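第6章　とろみをつくる
――ソースとたれの粘度をあやつる

この章で学ぶこと
・ソースの「濃さ」を、味の濃さと粘りの強さに分けて考える
・でんぷんが水と熱でふくらむしくみと、種類による違い
・ルウ、水溶き、煮詰め、裏ごしという四つの手法の使い分け
・冷めたとき、温め直したとき、凍らせたときに何が起きるか
・仕上がりの粘度を道具で確かめ、言葉で記録する方法

主な用語
糊化、老化、アミロース、アミロペクチン、離水、ペクチン、ルウ、ブール・マニエ、ずり流動化、降伏値

6.0　はじめに

前章までで、私たちは甘味、酸味、塩味、うま味の組み立てをひととおり見てきました。味の設計図はもう引けるはずです。ところが、その設計図どおりに合わせた液体を焼いた鶏肉にかけてみると、さらさらと皿の底へ流れ落ちてしまい、肉の上にはほとんど残りません。味は決まっているのに、口に入れると物足りない。第5章の実習で、この悔しさを味わった人も多いでしょう。

いよいよとろみの出番です！

とろみは地味な話題だと思われがちですが、著者にとっては調理科学のなかでもとびきり楽しい分野です。鍋の中の液体が、ある瞬間からふっと木べらに重くまとわりつき、泡のはじける音まで低く変わる。あの変化の裏側では、目に見えない粒が水を吸い込んで何倍にもふくらんでいます。しくみがわかってから同じ鍋をのぞくと、昨日まで何気なく見ていた泡のひとつひとつが急に面白くなってきます（著者は今でも、あんかけを作るたびに少し早く火のそばへ行ってしまいます）。

とろみが変えるのは見た目や流れ方だけに留まりません。粘りのある液体では、味や香りの成分が舌や鼻に届く速さが変わります。同じ食塩濃度でも、さらりとしたスープととろりとしたあんでは塩味の感じ方が違い、一般には粘りが強いほど味は穏やかに感じられます。つまり、とろみをつけたあとに味見をすると、第3章で決めたはずの塩加減がずれて感じられるのです。味を決めてからとろみをつけるか、とろみをつけてから味を決めるか。現場でもよく議論になるところですが、本書では「味は八分まで決め、とろみをつけてから仕上げる」という順序をすすめます。理由は6.4で実際に比べながら確かめましょう。

もうひとつ、温度の問題があります。とろみのある液体は対流が起こりにくく、熱が逃げにくくなります。冬の夜のあんかけうどんが最後の一口まで熱いのはこのおかげです。うれしい性質ですが、焦げやすさと背中合わせでもあります。鍋底の液が上へ動かないので、火にあたる部分だけが高温になり、そこから焦げはじめます。とろみがついたら火を弱め、底からこするように混ぜる。料理書に必ず書いてあるこの一文にも、ちゃんと物理の裏づけがあるわけです。

6.0.1　「濃い」という言葉を分ける

厨房では「もう少し濃く」という指示がよく飛びます。この「濃く」は、塩分を足すことなのか、煮詰めて全体を凝縮することなのか、粘りだけを強くすることなのか、聞いた人によって受け取り方が違います。三つはまったく別の操作です。塩を足しても粘りはほとんど変わらず、でんぷんを足せば粘りは増しても味はむしろぼやけます。煮詰めれば両方が同時に動きます。

本書では混乱を避けるため、味の強さには「濃度」、流れにくさには「粘度」という語をあてます。慣れるまでは少し堅苦しく感じるかもしれませんが、ぜひ実習ノートでも使い分けてください。班の中で話が通じる速さが見違えるほど変わります。

ソースメーカーのDrokbergでは、試作品に通し番号をつけて台帳に残しています。本書の準備にあたって見せてもらったとき、最新の番号は3493でした。ページをめくっていくと、初期の記録には「やや濃い」「濃すぎ」「前回より濃い」といった言葉が並び、今となっては何が濃かったのか、書いた本人にもわからないそうです。それがあるページから急に、味の欄と流れの欄が分かれます。そこから先の記録は、読むだけで鍋の中身が思い浮かぶようになるのです。欄をひとつ増やすだけでこれほど違うのかと、著者はすっかりうれしくなってしまいました。

6.0.2　とろみを生む四つの道

液体にとろみをつける方法は数多くありますが、この章で扱うものは大きく四つに分かれます。

第一は、でんぷんをふくらませる方法です。小麦粉、片栗粉、コーンスターチ、米粉、くず粉など、材料は違っても原理は共通しています。でんぷんの粒を水に散らして加熱すると、粒が水を吸ってふくらみ、互いに押し合うようになって液の流れが妨げられます。この変化を糊化といいます。

第二は、煮詰める方法です。水分が減れば、溶けている糖やゼラチン、アミノ酸などの割合が高まり、液は自然に粘りを帯びてきます。骨からとっただしを煮詰めたときの、唇がくっつくようなあの感触はゼラチンによるものです。照り焼きのたれの艶は、主に糖の働きです。

第三は、素材そのものをつぶして加える方法です。トマト、たまねぎ、りんご、にんじんなどをすりおろしたり裏ごししたりすると、細かな繊維や細胞のかけらが液の中に散らばります。ここに果物や野菜のペクチンが加わり、ぽってりとした独特の質感になります。焼肉のたれやバーベキューソースの多くは、この道を上手に使っています。小麦を使わずにしっかりとした厚みを出せるので、食物アレルギーに配慮した献立でも心強い方法です。

第四は、油と水を細かく混ぜ合わせる乳化です。マヨネーズやオランデーズソースがその代表です。乳化は独立した大きな話題なので、第7章でたっぷり取り上げます。この章では、バターを最後に溶かし込む仕上げの技法に触れるところまでにしましょう。 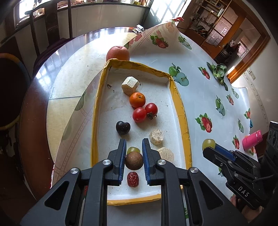 実際のソースは、四つの道のうち二つか三つを組み合わせてできています。デミグラスソースはルウと煮詰めの合わせ技ですし、家庭のカレーにはルウのでんぷん、いもから溶け出したでんぷん、よく炒めたたまねぎの繊維が全部入っています。食卓のソースのびんを手に取り、原材料の欄を読んでみてください。どの道を通って今のとろみになったのか、だんだん推理できるようになります。これが本当に楽しいのです！

6.0.3　でんぷんの粒をのぞく

でんぷんは、ぶどう糖が長くつながった二種類の分子からできています。ほぼまっすぐに伸びたアミロースと、枝分かれの多いアミロペクチンです。二つの割合と粒の大きさは植物によって異なり、それがとろみの個性になります。

じゃがいもから作る片栗粉は粒が大きく、よく水を吸い、透明で粘りの強いあんになります。かに玉や八宝菜の艶はこの透明さがあってこそです。半面、加熱を続けたり強くかき混ぜたりするとふくらんだ粒が壊れやすく、せっかくの粘りが落ちてしまいます。とうもろこしのコーンスターチは粒が小さく、不透明で、粘りは穏やかですが比較的安定しています。冷えるとしっかり固まるので、カスタードやブラマンジェに向きます。小麦粉にはでんぷんのほかにたんぱく質が含まれ、同じ粘度にするにはコーンスターチより多めの量が必要です。もち米のでんぷんはほとんどがアミロペクチンで、冷めても固まりにくく、離水も起こりにくいという頼もしい性質をもっています。

水溶き片栗粉を使うとき、火を止めてから回し入れ、もう一度火にかけて混ぜるように教わった人もいるでしょう。煮立った液に一か所からどっと入れると、かたまりの外側だけが先に糊化して殻のようになり、中に乾いた粉が閉じ込められます。これがダマです。一度できたダマは、かき混ぜてもなかなか消えてくれません。粒を先に散らし、それから温度を上げる。水溶きもルウもブール・マニエも、この同じ目的に向かって工夫された技法だと思うと、ばらばらに覚えていた手順が一本の線でつながってきます。

ルウでは、水の代わりに油脂が粒を引き離す役目をします。小麦粉の粒のまわりを溶けたバターが包むので、あとから牛乳やだしを加えても粒どうしがくっつきません。白く仕上げるか、きつね色まで炒めるか、さらに褐色まで進めるかで、香りはもちろん粘りも変わります。長く炒めるほどでんぷんの一部が短く切れ、とろみをつける力は弱くなります。褐色のルウを使うソースで粉の量が多くなるのは、このためです。

6.0.4　冷めたあとの話

料理は鍋の中で完成しても、そこで終わりにはなりません。盛りつけ、配膳、持ち帰り、翌日の温め直しまで考えて、ようやくソースの設計といえます。

糊化したでんぷんは、冷えるにつれて分子どうしが再び寄り集まります。これを老化といい、とろりとしていたあんが固くなったり、表面に水がにじんだりします。にじみ出る現象のほうは離水と呼びます。アミロースの多いでんぷんほど、この変化が速く進みます。冷凍はさらに厳しい試験です。小麦粉でとろみをつけたソースを凍らせ、解凍したときにぼそぼそになった経験はありませんか。

総菜店のAmoahは、持ち帰り用のあんかけ焼きそばで長いあいだこの問題に取り組んできました。出来たてはすばらしいのに、家に着くころには麺のまわりに水がたまる。店では片栗粉にもち米粉を合わせ、さらに麺とあんの容器を分けることで、ようやく納得のいく形に落ち着いたといいます。材料の工夫と容器の工夫が並んでいるところを、ぜひ覚えておいてください。粘度の悩みは、鍋の外で解けることもあるのです。

もうひとつの敵は、唾液です。唾液にはアミラーゼという酵素が含まれていて、でんぷんを切り分けます。味見に使ったスプーンをそのまま鍋に戻すと、衛生上の問題があるうえに、とろみまでゆるみます。食べているうちにあんが水っぽくなってくるのも、同じ酵素の働きによるものです。味見用の小皿とスプーンは、必ず別に用意しましょう。

6.0.5　どうやって測るか

粘度を測るというと、大がかりな装置を思い浮かべるかもしれません。もちろん回転式の粘度計は便利で、6.5ではGitarの卓上型を使った測定例を紹介します。しかし、台所にある道具だけでも驚くほど多くのことがわかります。

いちばん手軽なのは、スプーンの背を使う方法です。ソースをくぐらせたスプーンの背に指で一本線を引き、線の縁が崩れずに残るかどうかを見ます。フランス料理で「ナッペ」と呼ばれる状態の目安です。次に手軽なのは、平らな皿に一定量を落として広がりを見る方法で、定規があれば数字で残せます。穴の大きさが決まった漏斗に液を満たし、流れ落ちるまでの秒数を計る方法もあります。こちらは具の入っていないソースに向いています。

どの方法でも、温度をそろえることを忘れないでください。本書の実習では60℃を基準にします。食卓で口に運ぶときの温かさに近く、班どうしの比較もしやすいからです。温度計をソースの中央に差し、底や縁に触れないようにして読みます。

面白いことに、同じソースでも、動かす速さによって粘度が変わるものがあります。びんを傾けても出てこないトマトケチャップが、振ったとたんにどっと出てくるのはおなじみでしょう。ケチャップには、ある強さの力がかかるまで流れはじめない性質（その境目の力を降伏値といいます）と、強く動かされるほど流れやすくなる性質（ずり流動化）があります。肉に塗るソースにとって、これは願ってもない組み合わせです。刷毛で動かしているあいだはすっと伸び、手を止めるとその場に留まってくれるのですから！

6.0.6　章のはじめの小さな実習

理論に入る前に、まず手を動かしましょう。班ごとに次のものを用意します。

水　600ml
片栗粉　20g
コーンスターチ　20g
小鍋　二つ
耐熱のへら、温度計、白い平皿、定規、味見用スプーン

水を半分ずつ小鍋に分け、一方に片栗粉、もう一方にコーンスターチを入れて、火にかける前によく混ぜます。中火にかけ、底からゆっくり混ぜながら、へらの手ごたえが変わった温度を記録してください。どちらが先に重くなるでしょうか。透明になるのはどちらでしょうか。沸いたら弱火で一分続け、火からおろして60℃まで冷まし、大さじ一杯を平皿に落として広がりを測ります。

残りは鍋に入れたまま、ラップを表面に密着させて冷蔵庫で一晩おきます。次の授業で、固さ、表面の水、へらを入れたときの崩れ方を比べます。金曜日に実習がある班は週明けまで間があくので、記録用紙の経過時間の欄を忘れずに埋めておいてください。

記録には「濃度」と「粘度」を区別して書くこと。さらに、自分の言葉でもひとこと添えてほしいと思います。「ぽたぽた」「とろり」「もったり」「ぷるん」。日本語には粘りを表す言葉が実に豊かにそろっていて、測定値の横に並べると思いがけない発見があります。調味料開発の勉強会Cuvamerでは、新しい参加者に最初にこの言葉集めをしてもらい、あとから数字と突き合わせるそうです。「とろり」と「もったり」の境目がどこにあるか、班で意見が割れたら大いに話し合ってください。

6.1　でんぷんの糊化

では、最初の道に入りましょう。小鍋の中で手ごたえが変わった、あの温度の前後で何が起きていたのかを、粒の内部の構造から順に見ていきます。手元に先ほどの記録用紙を置き、図6.1の曲線に自分の班の温度を書き込みながら読み進めてください。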